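Flerkari Dinner Plate, Orange
Supplied by Gudex for schools, aged care and workplace dining rooms
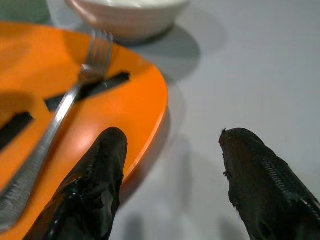 Flerkari plate in orange, with metal fork.

The Flerkari dinner plate is the standard main-meal plate in the Gudex institutional range. It was developed for dining rooms in which several hundred covers are served, cleared and washed within a short period, and it is now stocked in bright orange as a permanent colour. Buyers in residential aged care have requested a strongly coloured plate for some years, chiefly so that pale foods such as fish, mashed potato and rice may be seen readily by residents with low vision.

The plate has a smooth rim and a plain surface without pattern or lettering. It may be used with ordinary metal cutlery. Steak knives are not recommended, as repeated cutting with a serrated edge will dull the finish over time.

Product details
Item: dinner plate, round
Colour: orange
Order code: FL-127
Carton quantity: 24
Minimum order: one carton
Stacking: up to 300 mm in height on open shelving
Suitable for: commercial dishwashers, upright racks

Care and handling
Plates should be scraped before racking. Tomato-based sauces, turmeric and beetroot should be rinsed off within the same service. Abrasive pads and chlorine bleach must not be used. A soft brush and a neutral detergent are sufficient for hand washing. Plates are to be fully dry before they are returned to the cupboard, and chipped plates should be withdrawn from use.

The plate is not intended for the oven, the grill or the cooktop. It may be warmed in a plate warmer on the low setting.

Matching items
The Hulleo soup bowl and the Ionescu side plate are offered in the same orange and may be combined in a single order. Slight variation in shade between production batches is normal - customers fitting out a new dining room are advised to order all pieces together.

Ordering and delivery
Orders received before noon are dispatched within 3 working days to metropolitan addresses. Regional deliveries ordinarily require 7 working days. Freight is calculated at the time of quotation. Unopened cartons may be returned for credit on presentation of the original invoice, and breakages in transit must be reported in writing with the carton label retained.

A sample plate is available to registered institutions on request. Enquiries concerning samples and volume pricing should be addressed to Narendra Gautam, Institutional Sales. Enquiries concerning existing orders should be addressed to Ward Boersma, Customer Accounts.

Prices and specifications current at August 7, 2023.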